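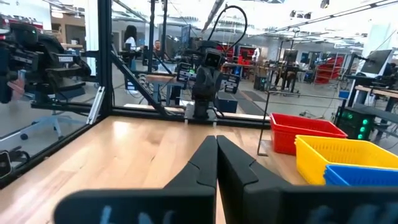

A basket is only tidy until you need the one underneath, according to Sumathi D'Souza, and I've had that remark stuck to the wall above my desk ever since she made it. It pretty much sums up what people told us on the home visits, and it's the reason this section is about stacking and not about what goes inside.

4.2 Nesting, stacking and the one underneath

I should say first what I mean by the two words, as Lahcen Kamel and I spent far too long talking past each other in August. Nesting is when an empty basket drops down inside another. Stacking is when a basket sits on top of another, full or empty, and stays up there. Most people in the Furkley homes used "stacked" for both (so did I, until Lahcen got cross with me), so in the interviews we asked them to show us with their hands.

We kept to plain plastic baskets, the rectangular sort with slots or holes in the sides. There are red, yellow and blue ones on the table at the start of this section. I like colour for this kind of work. People will say "the yellow one" without thinking, where with a shelf full of white baskets you get a lot of pointing and "no, the other one, left a bit". It does bring a problem with it, though. In several homes a colour had come to mean a particular job, and then nobody in the family would put anything else in it, even when it was sitting empty and the shelf next to it was heaving! Hanane Ezzat's notes have a lovely case of a household with a red basket for shoe things, and potatoes rolling about loose on the floor beside it.

The slots matter more than I'd expected. Going in, I thought of them as something you look through to see what you've got. People talked about them as handles. You hook your fingers through the row under the rim and pull, and if the basket is on a high shelf that's the only bit you can reach. It follows that the way round a basket is put back makes a real difference, and that a deep basket shoved in with its short end forward gets used less than the same basket lying along the shelf.

Figure 3. Yellow and red slotted baskets at the table, with one of the red ones tilted just above another. Note the row of slots near the rim, referred to in the text as the finger row. 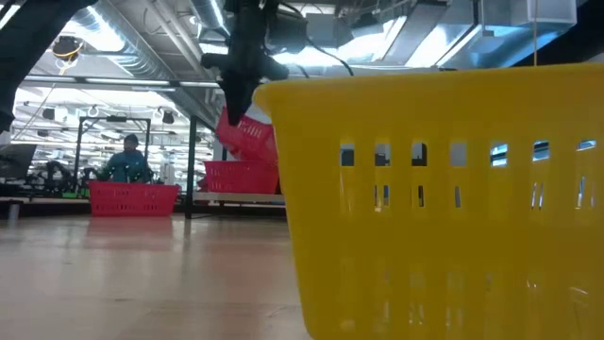 Do baskets of the same colour get nested together more often than baskets of the same size? In the homes we visited size came first, and colour only decided things when two baskets would have fitted equally well.

I'd have bet on colour, and Achilleas Kalogeropoulos did bet on it (he owes me a coffee). Of the 200 or so put-aways we wrote down, the ones that went wrong were mostly a slightly bigger basket pushed into a slightly smaller one. It goes in a little way, it jams at the rim, and then it either leans or gets forced. Once it's been forced you need both hands and a knee to get it out again – I have tried. What people did next varied a good deal. Some took it out and swapped the pair over. More of them left it leaning, said something like "that'll do", and went off to put the kettle on.

Tilting is worth a paragraph of its own. When people lowered one basket into another of the same kind they very often brought it in at an angle, long edge first, and let the other edge follow. Meinrad Hämmerli thinks this is about seeing where the rim is going, and I think it's about not trapping your fingers, which are still in the finger row at that point. We haven't settled it. A basket with its slots lower down the side would help us find out, and I'd like to try one in the next round of visits.

One last thing on the matter of the one underneath. When we asked people to fetch the bottom basket from a full stack, nearly everyone put the upper ones down on the floor first, and a fair few of those were still on the floor when we left. The shelf looked very neat by then. Section 4.3 takes up the floor.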